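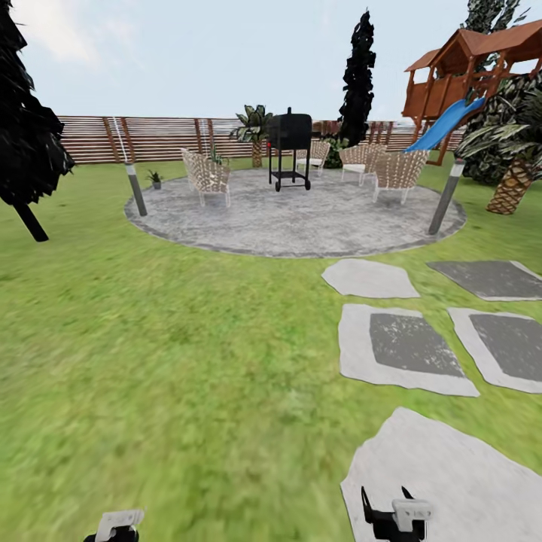
4. Post-synchronised sound in outdoor scenes

4.1 Material

The films discussed in this section come from the Kirkwood collection, which holds 113 low-budget features dubbed for release in English. Most are adventure films and westerns, with a smaller group of thrillers and domestic comedies. We left out titles for which only a silent picture element survives. Where two prints of a film existed we used the longer one, except in the case of the Stidcombe prints, whose soundtracks are badly worn in the first reel.

Nearly all of the films were shot without usable sound. Dialogue was recorded later in a studio, and footsteps, doors, cloth and handled objects were added in a separate session. The dubbing sheets from the Dratness studio list these sessions by reel and give the length of each booking, but they rarely say which surfaces or objects were used. For that we had to rely on listening, and on the few sheets where someone had added notes in the margin.

4.2 Footsteps and ground

A common complaint about dubbed films is that everyone seems to be walking in the same room. Our listening tests partly bear this out. In nine of the films a single hard surface is used for all footsteps, indoors and out, and the only change is in volume. Other films keep a gravel tray for roads and yards but use the hard surface for everything else, including grass. Grass is often left with no footsteps at all. Viewers in the test seldom noticed this when there was music, and noticed it at once when there was none.

Changes of surface within one shot are harder to handle. If an actor walks from a lawn on to paving, the new sound has to start on the right step, and a mistake of even one step is easy to hear. The Dratness sheets show that shots of this type were sometimes booked twice. In the cheaper productions the editor seems to have avoided the problem by cutting to a close view of the face before the actor reached the paving.
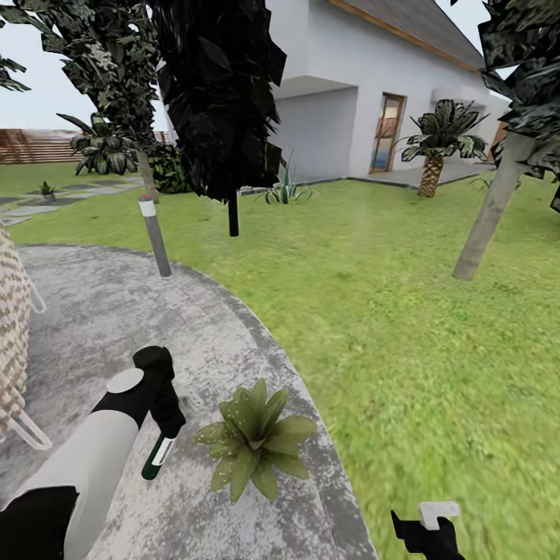
Figure 4. Rendered garden view with a curved, stone-textured path and grass. The gripper on the left holds a dark green bottle with a white label band.

4.3 Handled objects

Small objects get more care than footsteps. Glasses, bottles, keys and guns are almost always given a sound of their own, even in films where the footsteps are poor. We think this is a matter of habit in the studio as much as a choice by the director. The same bottle sound can be heard in several Dratness films from different years, and one cup being put down appears so often that our listeners learnt to recognise it.

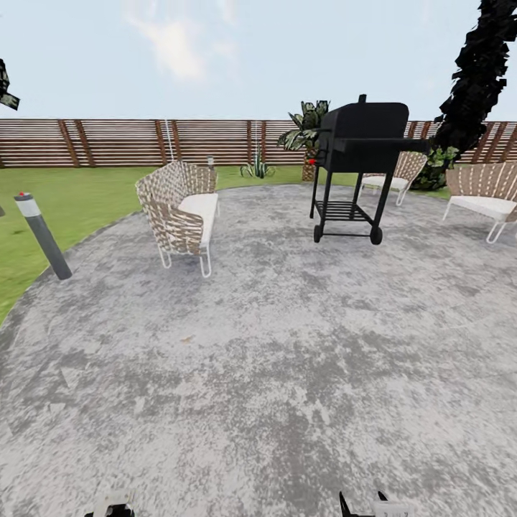

The Abou Jaoude tracks differ from the rest in how they treat the place where an object is put down. Other studios matched the object and ignored what was under it, so that a plate sounds the same on a table as on a wall. Abou Jaoude recorded the two together. The difference matters most in garden and picnic scenes, where there is little echo to cover a wrong sound. A barbecue grill such as the one on the patio has a lid, a flat shelf along the front and a slatted rack low down between the legs, and a plate put on the shelf should not sound like one put on the rack. In the longest garden scene we studied, from a 75-minute comedy dubbed by Abou Jaoude in July, each change of resting place has its own sound. The two reels before it, dubbed elsewhere, use one sound throughout.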